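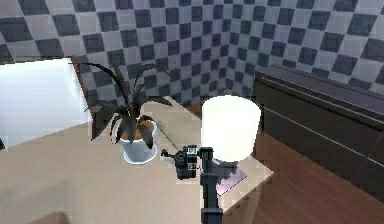

Checkered wall and the white panel, seen over the table

Ackroyd closing night - who's going, and is the small room open?

lowend_larder
Evening all. I have been putting off starting this because I didn't want it to be real, but the Ackroyd has its last all-nighter in December and I figure we should have one thread for it instead of five. I've been going there since my knees were good. I met most of my closest friends in the line for the coat check, and I still think the small room has the best sounding system for its size that I've ever stood in front of. The listing says Clanik are running the main floor until close, with residents only and no guests announced. What it doesn't say is whether the small room is open at all. Does anyone know? I'd happily spend the whole night in there with a bottle of water and my earplugs and not complain once.

patchbay_pete
Small room is open, midnight to 5. I asked at the bar. It's capped at 300 for the whole building though, so please don't leave tickets to the last minute and then come in here heartbroken, because I will feel bad for you and there is nothing I can do!

mirrorball_mo
Going, obviously. I have to be the one to say it though: the small room has not sounded good since they swapped in the Steltik stacks. The old ones were ugly and one of them buzzed, but you could feel a kick drum in your ribs and still talk to the person next to you. Now it's all top end and I come home with my ears ringing. I love the place dearly and I'm going to cry at the end like everyone else, but let's not pretend. 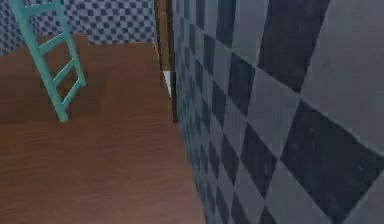 Green ladder on the wood floor

lowend_larder
Mo, I love you, and I think you're wrong. Were you standing by the door? Everybody stands by the door because it's cooler there, and it's the worst spot in the room. Walk forward until you're level with the second pillar and give it two records. The first time I heard the Gukureck remix on that system I had to go and sit on the stairs for a bit.

mirrorball_mo
I was not standing by the door. I was level with the second pillar, where you told me to stand last time we had this argument.

patchbay_pete
You're both a little bit right, I think. I've helped with load-in there a few times and the Steltiks are good boxes, but whoever set the crossover wanted it bright for the Clanik nights, and it never got changed back for the deeper stuff. With a different person on the desk it's a different room. I heard it on a quiet night last spring, when they played nothing over 118 all evening, and it was gorgeous - warm as toast.

newish_nell
Hi, long time reader and I think this is my second post. I only found the Ackroyd this year, so I feel a bit cheeky asking, but is it okay to come to the last one on your own? I don't want to be taking a spot from somebody who has been going forever. I keep seeing people say it should be for the regulars.

lowend_larder
Nell, please come! I went on my own for the whole of my first year and it was the making of me. Come and find us, we'll be at the second pillar (not the door), and I'm the one in the terrible orange hat.

strobe_widow
I'm going to disagree gently. I do think there should have been a presale for the people who kept that place going through the lean years, when there were thirty of us on a good night. That isn't aimed at you, Nell, you sound lovely and you should go. It's aimed at Clanik for putting all 300 up at once. Two friends of mine who used to do the door missed out.

patchbay_pete
Fair point, and I've heard the same from others. There's a returns list at the bar, so tell your friends to put their names down in person. Since people keep messaging me for the details, I'll put what I know in one place. 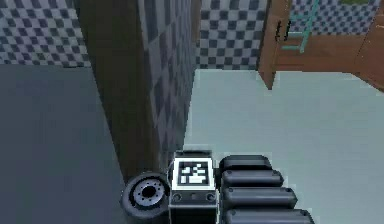
What we know so far

Doors at 10, small room from midnight, everything off at 5.
Returns list is at the bar only, nothing by email.
Coat check is cash.
The 208 bus stops across the street and runs all night, but it gets packed right after close, so maybe have a slow cup of tea somewhere first.

mirrorball_mo
Thank you Pete. I'll bring cash and I'll try the pillar one more time. If it still sounds like a tray of forks I'm coming straight back here to say so.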